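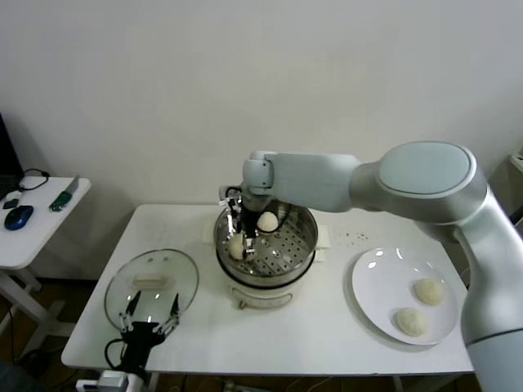
So I finally made it out to Cisia! I'd been promising since the spring, and when they announced the August open evening I got on the number 73 bus with a bag of plums (you should always bring something to a shared workshop, they live on crackers in there) and rode it all the way to the last stop.

If you haven't been, it's up a long flight of stairs behind the tile warehouse, and the door sticks. Push with your hip. Inside you get the woodworking side first, then the sewing tables, then a noisy corner where two teenagers were fixing a moped exhaust and arguing over music. I could have stayed there happily, but I'd come for Bromen, so I kept walking.

Bromen is Nektarios's two-armed kitchen robot, or the start of one. He's been building it in the back room for longer than he likes to admit, and right now it has one job: getting steamed buns out of the steamer and onto a plate. He told me early on that he'd capped himself at 1000 euros for everything except the arms, and then got very vague when I asked about the arms.

I love how ordinary the setup is. You've got a white table against the wall, an electric steamer with a shiny steel basket, the glass lid lying flat next to it, a big white plate. Then there's this enormous smooth blue-green arm leaning over it all like an aunt checking on your cooking. The gripper on the end is tiny compared to the rest of it, black with little silver linkages, and it has to get down inside the basket without bumping the sides.

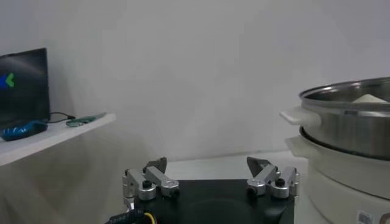

Posted by Savvas Katsaros in Visits, Workshops
Comments (30)

The grippers were what I spent most of my time pestering him about. Each one has a black body with silver finger linkages on either side, and round pivots where the pieces join. When it's open there's a good wide gap between the tips. I asked why they come to a point and he said his first ones were flat and wide and he kept squashing things, so he filed a pair down one night and liked them better. He keeps the old flat ones in a jam jar. I was allowed to hold one!

The buns come from Petridis, down the road, and he's fussy about it. Supermarket buns are too wet on the bottom, he says, and they stick to the basket and tear. A torn bun throws off everything that comes after it. He has a notebook going with every attempt written in pencil, and he was on number 137 when I got there. Next to some of them he's just put a sad face.

We talked about lids for ages. I'd figured the lid would be the easy part, you grab the handle and lift, but glass is slippery and shiny and he's more nervous about it than about the food. He's broken two already. A woman visiting from the Budel workshop suggested wrapping the handle in bicycle tape, and he went quiet and wrote that down too, so I think she may have solved his week.

Cables are the other headache. They loop around the wrists and he's always re-tying them so they don't catch on a finger. I held the flashlight while he did one over, and I'm counting that as my contribution to robotics.

I stayed way too late, missed the good bus, and ate a bun standing up by the sink. Very nice bun, a bit chewy. The back room is open most evenings after seven, and if you're going, Nektarios is looking for a spare steamer lid, round, glass, with the handle in the middle. Bring it wrapped in a towel. The plums went in ten minutes, by the way.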